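Folding laundry by machine - where are we now?
Board: Domestic Automation > General
14 replies

kettleback
I keep a list of house jobs and whether a machine can be trusted with them. Floors are done. Dishes are half done, in that the machine washes and I still load. Clothes have not moved at all in the years I have kept the list. Has anyone seen folding that would stand up to an ordinary basket of mixed items, and if so at what speed?

torque_spec
Depends what you call folding. Towels of one size on a flat table, yes. We had a Halvorsen demo unit on site in June and it did flat rectangles all afternoon. Give it a shirt with one sleeve inside out and it stopped and asked for help. 4 towels a minute, no shirts.

kettleback
Towels I can live with. Was that 4 a minute including picking them out of the pile?

torque_spec
No. They were fed in by hand, corners already found. Picking was a separate station and they did not run it while we were there.

mirelane
Then it is a towel press with a camera on it. Finding the corner is the whole job. Once you hold two corners the rest is geometry, and a spring clamp on a rail could do it.

oddbearing
Disagree in part. Corners matter for the first fold, but knitwear goes wrong later. It stretches under its own weight when lifted, so the second fold starts from a shape you did not plan for. Stripes help a bit, as you can read the distortion off them. Plain black jersey is the worst thing I have tried.

The surface matters as well. A hard bench gives you a known height. A bed sinks when you press on it, and a checked cover puts strong lines right beside the edge you want to find. 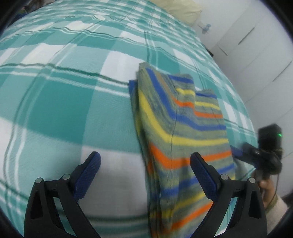
Is two-finger gripping good enough for clothes, or do you need a proper hand? Two fingers are good enough for most folds if you have a pair of grippers and soft pads, and the limit at present is sensing how many layers you have hold of.

mirelane
Layer count is fair. My own rig (Evel arms, secondhand, 10 mm pads) picks up one layer when I want two and three when I want one. I tried thinner pads and it got worse.

torque_spec
Thinner pads dig in. Try a wider approach angle and close more slowly. Also check your closing force, the Evel default is set for boxes.

grindle_b
I work in a commercial laundry, so a different view. We have a Zonham line for sheets and it is very good. It has been good for years. Garments still go to people at a table, and a quick folder gets through a jumper in 4 seconds. Until a machine gets under 10 on mixed knitwear I can't make a case for one.

kettleback
Ten seconds would be fine at home though. I would take 40 if I could leave the room.

grindle_b
At home, yes. The question is who clears up when it drops one.

oddbearing
I'd accept one drop a basket. What I would not accept is having to sort and flatten everything first, as that is more work than folding it.

mirelane
Agreed, for once. The Kullau people claim theirs works straight from the basket. I have only seen their edited clips, so it stays in the "unproven" column for me.

torque_spec
They speed the clips up too. Look at the wall clock behind the table.

kettleback
Right. Clothes stay at "no" on the list, towels go to "partly". Mirelane, if you change the closing force please post the settings you end up with.

mirelane
Will do. It needs new cables first.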